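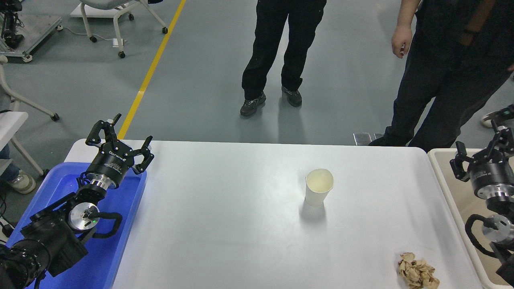
1/ Desk reset, month two. The rule is that everything on the table goes into a tray or leaves the building. Remaining: one cream cup, one piece of crumpled brown paper.

2/ The paper should be easy. It is paper. It is crumpled. And yet I have now smoothed it out twice to check it wasn't the receipt for the kettle, then crumpled it again out of spite.

3/ The trays are supposed to be the system. Blue is for things I'm keeping. Off-white is for things I'm "deciding about," a category that has held the same phone charger since March.

4/ Yeshi Tekleab, who sold me on trays, says a cup doesn't need a tray, a cup needs a kitchen. The kitchen is 40 steps away. I've counted them both ways.

5/ Iraís Cuevas wants it on record that the cup is hers. She's wanted it on record for a while. She has not come to get it.

6/ My tidying app (Dramik, free version, very encouraging) gives me 694 points so far. You get a badge at 752. A cup is worth two points, so please don't tell me to just wash the cup.

7/ Update, 4 pm: paper is in the recycling. Pulled it out once. Put it back.

8/ Cup is under review. I had coffee in it.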